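About Gresholm

Gresholm is a licensed day-tour operator. We run guided snorkel, kayak and shore-walk trips from a single base at Porkura, and we have done so under the same ownership since the company was registered. The page below sets out who we are, how trips are run, and what is and is not included in the price.

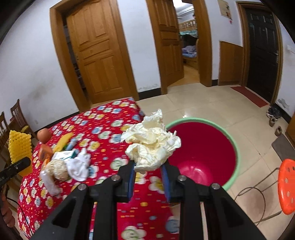
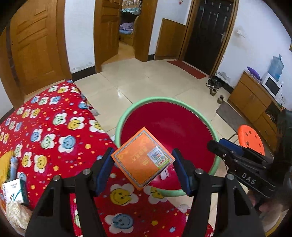 Company structure

Gresholm is owned and managed by Evaristo Arellano. He holds the operating license, signs off the daily trip plan and handles claims and complaints. Guides are employees of the company. We do not subcontract water trips to other boats, and we do not resell trips run by other operators. Transfers from hotels are the one exception: these are provided by Duvance, a separate transport company with its own insurance and its own terms.

Trips currently offered

The Serrano Reef trip is our main product. It is a half-day trip with two water entries. The first is over sand and seagrass at a depth where most adults can stand. The second is along the inner edge of the reef and requires the guest to swim without holding a line. Guests who do not want to make the second entry stay on the boat with the skipper, and the price is the same.

The channel kayak trip uses double sit-on-top kayaks. Single kayaks are available on request if the guest has paddled before. The route is out with the current and back along the bank, where the current is weaker. Turnaround time is set by the guide on the day.

The shore walk is on foot at low tide and has no swimming. Closed shoes are required. Sandals with a heel strap are accepted; flip-flops are not.

Guides and training

Every guide holds a current first aid certificate and a water rescue certificate. Both are renewed before the season opens in November. New guides work as second guide until the owner has been out with them on each route they will lead. Briefings are given in English and Spanish. Other languages can be arranged if requested at booking, but we cannot always confirm them.

Equipment

Masks, snorkels, fins and flotation vests are included. Masks are available with corrective lenses in a limited range of strengths; send your prescription when you book. After each trip the mouthpieces are disinfected, rinsed in fresh water and air-dried. Vests are checked for torn straps and failed buckles and are taken out of use if either is found. Guests may bring their own mask and fins. Guests may not replace our vest with their own, as the guides need all vests in the water to be the same color.

Boat

The Serrano Reef trip uses one covered boat, 40 feet in length, with a stern ladder and a shaded bench on each side. There is a toilet on board. Fresh water for drinking is provided in a refillable tank, so please bring a bottle. Dry storage is limited to one small bag per guest.

Weather and cancellation

The decision to sail is made on the morning of the trip. If we cancel, the guest may choose a full refund or a new date. If the guest cancels the day before or earlier, the deposit is moved to a new date once. Same-day cancellations are not refunded. Light rain is not a reason for cancellation. Wind direction matters more than rain at this site, and a trip may be called off under a clear sky.

Prices and deposits

All prices are quoted in pesos. The deposit is 2000 per booking, paid when the date is confirmed. The balance is paid at the base before departure, by card or in cash. Private charters of the boat require a deposit of 3000. Reef access fees are collected separately on behalf of the site and are not part of our price.

Reef conduct

No standing on coral, no feeding of fish and no gloves. Sunscreen must be applied before arrival or not at all; a long-sleeved swim shirt is the better option, and we lend them in adult and child sizes. Guests who touch turtles are returned to the boat for the rest of the trip.

Contact

Bookings are taken at the base and through the form on this site. For groups, quote reference 2435 in the subject line so that the message goes directly to the owner.

Page last revised July 24, 2021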